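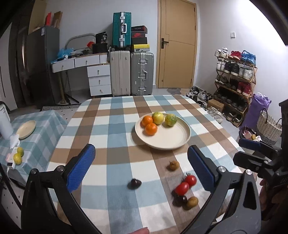 4.2 Colour rendering in indoor still-life work

The third part of the study concerned the way in which the test cameras deal with colour under ordinary room light. Previous work on compact cameras has relied mainly on printed colour charts, which are flat, evenly lit and free of shine. Owners of such cameras seldom photograph charts. Our view, shared by Drakos and Margaritis in their earlier report, is that everyday subjects place demands on a camera which a chart does not. Food is a useful case. Two red cherry tomatoes lying close to a small brown potato on a cloth checked in light blue, tan-brown and white (Figure 7) bring a strong red, a dull brown and a pale blue into a small area, and a camera that leans towards warm tones will tend to lose the difference between the brown of the cloth and the brown of the vegetable. Where the automatic white balance is led by the cloth, the reds may shift instead. Both faults were found in the material gathered for this section, and they were found in cameras from the upper as well as the lower end of the price range.

Three fixed-lens cameras were compared: the Bronora, the Noltuvetti and the older Hatico, the last being included as a point of reference. Each was set to its standard colour profile, with noise reduction left at the maker's default. In all, 684 exposures were made. Of these, 17 were set aside on account of missed focus and take no further part in the results. Sensitivity was held at ISO 100 for the first series and left to the camera for the second.

Exposures were judged by a panel of three readers, who saw the files on the same calibrated screen and did not know which camera had produced them. Each reader gave a mark from one to seven for the truth of the reds, the neutrality of the whites and the separation of close tones. Where two readers differed by more than two points, the file was shown to both of them again at a later sitting. Mr Katsaros, who had set up the screen, took no part in the marking.

Figure 7. Still-life subject under room light, with mixed fruit and vegetables on a checked cloth. 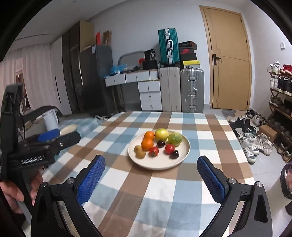
The Bronora received the highest marks for neutral whites in both series. Its reds, however, were marked down by all three readers, who described them in their notes as heavy or slightly orange. The Noltuvetti showed the opposite pattern. Its reds were well liked, but white areas carried a faint blue cast in the second series, when the camera was free to choose its own sensitivity. The effect was small at low settings and grew as the sensitivity rose. The Hatico, although its sensor is two generations older, gave the best separation of close browns and greys. We did not expect this result and repeated the series on a Wednesday evening with a second Hatico body, lent by the Nikolaidis workshop. The marks for the two bodies agreed closely.

Differences between readers deserve a short comment. The reader with the longest experience of printing gave lower marks throughout, though the order in which the cameras were placed was the same. Lindqvist has argued that such differences should be removed by scaling each reader's marks before they are combined. We have not done so. The order of the cameras is the matter of interest here, and scaling left it unchanged when it was tried.

Two limits of the method should be noted. First, only the cameras' own finished files were judged. Raw files were kept but are treated separately in Section 5, where Konstantinidis sets out the conversion method. A photographer who works from raw files will find the results above of limited use. Second, room light varies from one house to the next, and a warm bulb in a room with pale walls is a different source from the same bulb in a room with dark ones. The figures given in this section therefore hold for the rooms in which the work was done, and readers should be careful in applying them elsewhere.

A firmware update for the Noltuvetti was issued in October, after the exposures had been completed. According to the maker's notes it alters the automatic white balance in low light. A short check with the new firmware -- a single series, marked by two readers only -- suggested that the blue cast had been reduced, although the reds had also become somewhat weaker. The check was too small to be included in the main results, and the marks reported in this section refer to the earlier firmware in every case.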